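Pindero workshop members build a tabletop arm from spare parts

June 26, 2021

A shared workshop in Pindero has a working robot arm on one of its benches after a spring of evening work by members. The arm, which the group calls Noden, was put together from secondhand motors, printed joints and a gripper that was redesigned several times before the members settled on the present one.

The project started in March, when Dewanti Pelupessy brought in a box of servo motors left over from a camera slider she never finished. Other members added a power supply, a length of aluminum tube and a control board. The total cost so far is $1,432, paid from member dues and a small grant from Amissah, a hardware store two doors down on the same street.

Most of the money went to the shoulder and elbow joints. The first set of motors could lift the arm but could not hold it still, and the wrist dropped a little each time the power dipped. Stronger motors were ordered in April. The old ones are in a drawer and may go into a second, smaller arm.

The gripper took the longest. Early fingers were smooth printed plastic, and light objects slid out of them as soon as the arm turned. The current pair is dark gray with fine ridges along the inner faces. The fingers are driven by a single motor through a pair of gears, so they open and close together. A small camera at the wrist looks out past them and sends its picture to a laptop, where a short program looks for a patch of color and works out which way the arm should move.

For now the task is a simple one: find a blue cube on a white table, pick it up and set it down somewhere else. Members chose a strong color on a pale surface to keep the vision program short. Shadows still cause trouble, and the program has at times taken the darker side of the cube for a separate object.
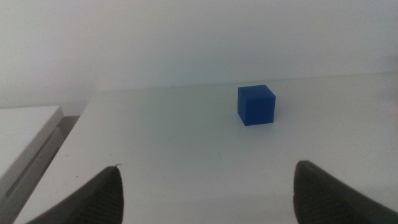
Pelupessy said the arm is slow and that she would like to keep it that way until the stop switch has been moved to the front of the bench. She said the group had logged 53 pickup attempts in its most recent round of tests and that the arm completed 31 of them. Most of the misses came at the far side of the table, she said, where a small error in the shoulder joint grows to the width of a finger by the time it reaches the gripper.

The group plans to fix that with a new calibration routine, which moves the arm through a set of known points and corrects for the slack in each joint. A first version is already on the laptop but takes over 3 minutes to run and has to be repeated whenever the base is bumped. A heavier base plate is being cut this month.

Parts lists, drawings for the printed joints and the control program will be posted on the workshop's page once the wiring diagram has been redrawn. The version pinned up by the bench still shows the old motors.

The arm will be shown at the Plilport makers' day later this summer - with the cube, and with a red one if the color settings are ready in time. Members who want to work on it before then can sign up on the sheet by the tool cabinet. New members need to take the bench safety session first.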